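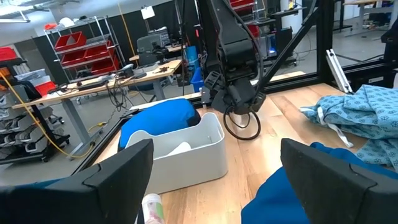
Man-lok Liu wrote to me after my last bin post and said the handle slot is the first thing to check, before size, before price, before anything, and that if four fingers don't go through it comfortably you should put the bin back on the shelf. I laughed, and then I went and stuck my hand in every bin in the house. Annoyingly good advice!

Search this site Go

So, the white plastic bin. I bought mine from Vustorness in September, the middle size, and I've been using it as a catch-all on the folding table ever since. It's a plain white box with a rounded rectangular rim and a slot to grab it by. No lid, no wheels, no clever dividers. I wanted something I could toss clean laundry and odds and ends into while I sorted the rest, and for that it has been great (mostly, I'll get to the complaints).

Let's start with the rim, which I didn't expect to have feelings about. My old bin, the Bunach one, had a sharp little ridge all the way around where the plastic was trimmed, and it snagged everything. I pulled a thread right out of a good sweater on it. The rounded rim on this one lets you hang things over the side while you work, and I do that constantly. A bright blue cushion slung over the back wall, half in and half out, stays put just fine. Slippery fabrics slide down a bit if you only hook a corner over, so give them a good few inches inside.

The slot passes the Man-lok test on my hand. My husband's hand, less so, he gets three fingers in and grumbles. It's smooth on the inside edge, though, and I've carried the thing up from the basement stuffed with towels without getting that red line across my fingers.

Now the depth. I like a bin where I can see the bottom, and I can see the bottom of this one, but white on white is a real problem. Anything small and pale just vanishes in there. I've lost a white sock in it twice, and once a roll of white thread that I'd already gone out and replaced. If Vustorness made it in gray I'd buy a second one tomorrow. For now I've been laying a dark dish towel in the bottom when I'm sorting small stuff, and that works okay until the towel goes in the wash.

It holds more than you'd think. I got a whole pile of patient gowns in there, the light blue kind with the little darker print and the white ties. I hem and mend them for the clinic down the road, five at a time, and they're a pain to fold. The ties get everywhere! They hang off the edge of the table, they loop around each other, and they catch on whatever you set down next. My method these days is to fold the gown in thirds the long way, tuck the ties into the middle fold, then fold it in half and in half again. Chin-lung Lai swears by rolling them, and I tried it, and I had a table full of blue burritos coming undone. Maybe it's a knack.

Anyway, five folded gowns sit in the bin with room on top for a rag or two and whatever little bottle I'm using on stains that day. I don't let the bottle ride inside with clean fabric anymore. I stand it on the table, cap on tight, with a soft blue cloth bunched up next to it for dabbing, and the bin stays clean that way. Learned that one with a pillow cover, rest in peace.

Cleaning is easy. Warm water, a drop of dish soap, wipe, done. Marker came off with a bit of rubbing. It has picked up a few gray scuffs underneath from being dragged across the table, and the table (pale wood, nothing fancy) has come through without a scratch.

The complaints, then. The sides flex if you overload it and lift by one end only, and I mean visibly bow out, so get your other hand underneath. It doesn't nest well with the Bunach bin, or with the Lam one I keep in the hall closet, so if you're a stacker you'll want to commit to one brand. And the price sticker was the devil to get off. It took me almost 10 minutes with a butter knife and some cooking oil, and there's still a sticky patch.

A couple of you asked how it compares to the Omoscombe canvas tote. I use both. The tote is nicer to carry and folds flat behind the door, but it slumps over the second you set it down half full, and you can't hang a thing over the edge of it. For sorting at a table I reach for the plastic one every time.

I'd buy it again, in gray if they ever make it. Next up is the folding table itself, once I've tightened that one leg that keeps wobbling.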